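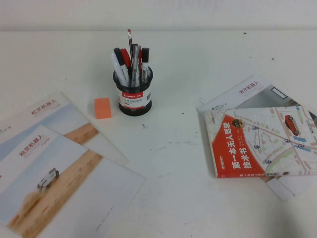

Teaching a robot arm by hand is the most fun I've had at a workbench in years, and most of what makes it go well is ordinary housekeeping. Before you touch the arm, set the table. I like a white top with the props toward the back and sides and a wide stretch left open in front, so the arm has somewhere to travel. A small orange cube is my favorite first object - bright, flat-sided, easy to see from any angle - and a packed pen holder makes a great obstacle to steer around. Brochures and a paperback off to the sides give the table a bit of everyday clutter, and a robot that has only ever met a bare table gets confused by a magazine!

Getting the table ready

Wipe it down, then wipe it again with a dry cloth. Melamine sponge takes off gray smudges (go lightly on a glossy surface). Mark the corners of each prop with tiny bits of painter's tape if you want to put things back in the same spot, or skip the tape and move everything a little between tries. I do the second for anything I want the robot to handle in real life.

Keep paper flat. A curled corner will catch a fingertip sooner or later, and then your brochure comes along for the ride. Leave brochures under a heavy cookbook overnight.

Pens and markers: caps on, all of them, pushed down until they click. If your holder tips easily, put a couple of big steel washers in the bottom before you fill it.

Guiding by hand

On the Tendex arm I use at home there's a button that lets the joints go loose. Hold the wrist with one hand and support the elbow with the other. Go slower than feels natural, stop for a beat above the cube, then come straight down. That little pause helped my results more than any setting I changed.

If you wobble, throw that try away and start over. Keeping the bad ones "just in case" is how I ended up with 400 recordings and a robot that shook like I do before coffee.

Guiding by remote

Sit where you can see the cube and the holder both. I spent all of March on the wrong side of the bench, wondering why I kept clipping the pens. Lower the speed for the last 2 inches. Rest your forearms on a folded towel - your shoulders will thank you - and take a break when you start rushing.

How many tries? For picking up one cube and setting it down in the open, about 100 good ones did it for me. Dumisani Naidoo from our Mukon shop group swears by doing them in short batches before breakfast, and I've come around to that too. Change one thing per batch: cube a bit left, book turned, holder closer.

Cleanup

Park the arm, power off, then clear the table. Cubes live in a jam jar with a lid. Rubber fingertips get a wipe with plain water and a drop of dish soap, and they need to be fully dry before the next session.

Last updated: March

Comments

benchrat: The pause above the cube!! Tried it tonight and my drops went way down. Do you pause before letting go too?

Reply from the author: Yes, a short one, with the cube already touching the table.

Lorna P.: Will this work with a Flustov hand controller? Mine drifts to the right a little.

gluepot: @Lorna mine did that, recalibrating with it lying flat on the desk fixed it. Also +1 for washers in the pen cup.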